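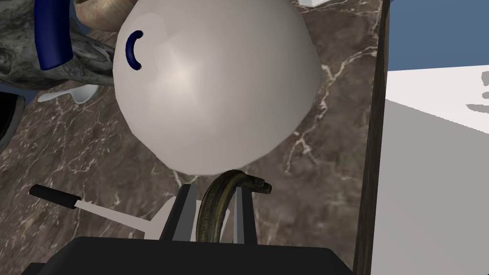 Tirnent Kitchen Pack for School Robot Clubs

Mirta Painemal put this pack together for her own club at Haltemdale, and we're so pleased to be able to offer it to everyone else. It has 60 simulated pick-up tasks on a kitchen worktop, with enough for a full term if your lot meet weekly – longer if they get chatty, as ours do. One licence covers 10 pupils. New tasks come in September.

Related items
Skomer Club Starter Pack
Farías Gripper Workbook 2
Spare licence, 5 pupils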